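Two arms, one sheet of paper: Remine shares results of its Flarness folding study

Method lets a pair of small robot arms learn paper handling from short demonstrations, with changes of background built in from the start

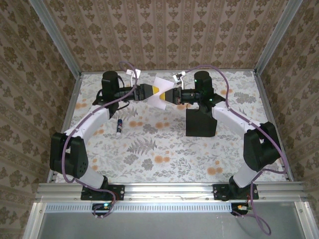
What the study set out to do

11 August 2018 – Remine, the research workshop for small robots, is very pleased to announce the results of Flarness, a study into how two robot arms can learn to handle paper together. The full report, with the training code and a parts list for the workcell, can be had free of charge from today by any school, university or company that would like to try it for themselves.

Paper is a lovely material to work with if you have fingers and a terrible one if you have grippers. It bends where you did not mean it to bend, it springs back when you let go, and once a crease has gone in the wrong place it stays there for good. Most of us learn all this at the kitchen table before we can read, and we forget how much there was to learn. The team at Remine wanted to find out how far a pair of modest arms could get with the same material, given patient teaching and a method that did not need a warehouse full of computers behind it.

In the Flarness workcell the two arms are bolted to an aluminium rail along the front edge and reach in towards each other, so that both grippers can take hold of the same sheet. Each gripper has a yellow fingertip. A glue stick with a blue cap shares the floor with them, for the longer tasks in which a fold has to be stuck down.

How the method works

A person guides the arms through the task by hand while the joint positions and the camera view are recorded together. Each of these recordings is called a demonstration, and the study used 1000 of them across all its tasks. Anyone who has taught a child to tie a shoelace will know roughly how it goes: you do it slowly, you do it again, and you try not to sigh.

The new part comes afterwards. Earlier systems of this kind tend to treat two arms as one large machine with twice as many joints, and they learn a single long string of movements for the lot. The Flarness method, which the team has named Dramix, teaches each arm its own part and then adds a third, much smaller piece of learning that deals only with the moments when both arms are holding the same thing. When one gripper pulls, the other has to give a little, and it is this giving and taking that Dramix is asked to learn on its own account.

The second idea concerns what the arms see. A robot taught in a plain grey box will often lose its way when somebody changes the tablecloth, so Remine decided early on to do its teaching in front of patterned surroundings and to change them often. The walls shown here carry a brown damask and floral paper, and the floor is printed with grey fern fronds and orange blossoms. Other sessions used stripes, checks, a map of the coast and a rather cheerful set of lemons. The wallpaper budget raised a few eyebrows when the accounts came round, but it was still far smaller than the cost of a second workcell.

What was found

The finished system was put through 300 test runs in surroundings it had not met in training. Each run began with a fresh sheet of paper, and a run was counted as a success only if the sheet ended up folded along the line asked for, without a tear. On this measure Dramix succeeded in 80 per cent of runs. The older single-machine approach, trained on the same demonstrations and tested in the same way, did noticeably less well, and most of its failures came at the point where the sheet passed from one gripper to the other.

There were disappointments too, and the report sets them out in full. Thin paper remains difficult, and tissue paper was given up after a week of trying. A sheet that is already badly crumpled can be gripped and turned, but the system is not yet good at flattening it and starting again. Glueing worked well with the cap already off. Removing the cap is another matter, and the team hopes to return to it.

"I have been folding paper since I was small, and I thought I understood it fairly well until I had to explain it to two arms," said Attila Dobos, who leads the Flarness study at Remine. "What pleased me most was seeing them get better at sharing the sheet. You see one arm ease off as the other one takes up the slack, and it is really quite a gentle thing to watch. We would dearly like other groups to take this work, try it on cloth or string or whatever they have lying about, and write to tell us where it goes wrong."

Where it might be useful

The study was carried out with the support of Bachmann, a family firm that makes boxes and card packaging in short runs. Much of its finishing work is still done by hand, and orders are often too small or too varied to justify a machine built for one job. Bachmann lent the team its sample patterns in June and will host a small trial of the method at its own works, where the arms will be asked to fold and stick simple card sleeves alongside the people who make them now.

Remine would also like to hear from teachers. A shortened version of the study has been prepared for use in class, with 581 of the demonstrations chosen for their clear views of the sheet, and it can be followed on an ordinary computer without any arms at all.

Getting hold of the report

The report, code, recordings and parts list are available on request from the Remine office. Visits to see the workcell running can be arranged for small groups, and there is generally a pot of tea on the go. Members of the press who would like to speak to Attila Dobos, or to bring along a sheet of their own for the arms to try, are warmly invited to get in touch.

About Remine

Remine is an independent workshop that studies how small, affordable robots can learn everyday handling tasks. It publishes all its findings openly.

ENDS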